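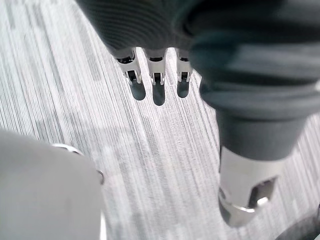

In May our robotics club finally started on the task I had been pushing for since the winter: picking up small things from the floor. Until then we had only worked at the table, and the table is kind to beginners. You put the object where you want it, you know the height to the millimetre, and if something falls, it falls only a little. The floor is different, and I want to write down how our first weeks with it went before I forget the details.

For those who are new to this blog, I am in my second year at the technical college in Gidside, and our club meets in the evening in the room above the library. There are 7 of us this term. Most study mechanical engineering, two study computing, and I am somewhere between. I came here from abroad to study, so please forgive my English if it is sometimes stiff. I write this blog partly to practise it.

The task comes from the Kadrić Cup, the student competition we want to enter in the autumn. In the round called "Tidy Room" the hand must find objects on the floor, lift them and put them in a tray. A team can get 100 points, and half of them are for objects lower than a matchbox. Coins, buttons, a pen cap, a folded piece of paper. The rules also say that the floor will be carpet, but they do not say which carpet.

Ours has grey and white streaks, very close together, all running in one direction. I never looked at it in my first year. Now I think I know it better than my own bedroom floor. The streaks are a real problem for our vision program, which we call Pliveo (the name was a typing mistake and it stayed). Pliveo looks for edges, and the carpet is full of edges. On the first evening it was very sure that it had found a pencil. It was a darker streak.

The second problem was shadows. When the fingers are low, each one puts its own dark shape on the carpet, with a round end and almost black. To our program these are better objects than the real objects! They are clean, they have good contrast, and they move a little when the hand moves, so it follows them. I spent two evenings trying to change the brightness limit, and it only became worse, because then it also missed the black buttons. In the end one of the computing students suggested that we compare two pictures with the hand at different heights. A shadow changes its place and size, a button does not. It is slow, but I like it, and I understand it completely, which I cannot say about everything in our code.

Then there is the question of contact. The tips of our fingers are metal, with small joints and slots in them, and the rest is under a dark ribbed covering. We had a long discussion about how near the tips should come to the carpet before they close. If they stop too high, they close over the button and catch only air. If they go too low, a corner of the metal can pull at the carpet, and nobody wants to pay for a carpet. I wanted to go down in very small steps and wait after each one. The others said this would take the whole evening, and they were right, but we did it for one evening anyway. Now we have a table of heights for each object. It is ugly, and I use it every time.

The thumb needed its own solution. It comes in from the side, on a long diagonal, and at first we moved it together with the fingers as if it was one more finger. For a round object this is fine. For a flat one, the thumb should arrive first and stay still, like a wall, and then the fingers push the object towards it. I noticed this when I picked up a coin from the floor at home and watched my own hand. I must have picked up the same coin twenty times that night – my flatmate did not ask.

From the first evening with the carpet until the end of term we logged 2,261 attempts. Of the attempts with the coin, 186 were good lifts into the tray. I was disappointed when I saw this number, but most of them are from the last two weeks, after the change with the thumb, so I try to look at it that way. The folded paper is still terrible. We have no plan for the paper.

What we want to do next:

Try a different carpet. Somebody has a rest of a plain blue one from the Plultex shop, and we will put it next to ours and see what breaks.

Move the lamp. All our work was done with the light in the same place, and at the competition we will not choose the light.

Write the log properly, with the object name in its own column. I was the one who did not do this at the beginning, and I lost a whole afternoon because of it.

If you have worked with small objects on carpet, please write in the comments how you did it, especially if it was paper. I will answer after my exams.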